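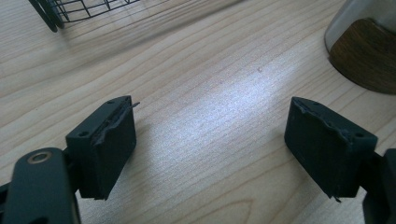
Sivley Table, Light Wood

Rectangular work table with a light wooden top and rounded corners. Sold by Plelora for home offices, craft rooms and small workshops.

The grain is left to show. It runs in long, wavy lines, with tan streaks against paler cream, and no two tops have the same pattern. If you are ordering more than one table for the same room, tell us in the order notes and we will try to pick tops that are close in tone. We can't promise a match.

The finish has some sheen. Under a strong lamp or across from a window you will get a bright patch on the surface, and the grain is harder to see there. Customers who work under overhead lights all day may prefer the matte version — same price, longer wait.

Cable hole

A small round grommet hole is set near the back edge, with a dark insert. It takes ordinary power and data cables. Large plugs may need to go through before the insert is pressed back in. 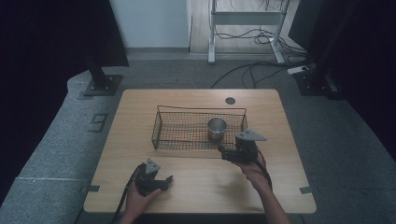
Sizes and order codes

Sivley 160: top 160 cm long, 83 cm deep. Order code 2521.
Made-to-order tops up to 2000 mm long. Ask for a quote before ordering, as these can't be returned.

The wire mesh basket and the stainless steel cup are not included with the table. A dark wire basket is listed separately under Tinby, in the desk storage section.

Assembly

The top and legs ship in two boxes. You need a hex key (in the box) and a second person to turn the table over. Put a blanket on the floor first. Tighten the leg bolts by hand, stand the table up, then tighten them fully. Check them again after a month of use.

Care

Wipe with a damp cloth and dry right away. Don't use scouring pads or anything with bleach. Put felt under metal items that get moved a lot — bare wire and steel can scratch the finish. Fine scratches can be treated with Perić wood oil, sold in the care section.

Questions about stock and delivery: Amra Begović, sales desk. Spare bolts and grommet inserts: Haris Pavlović, parts.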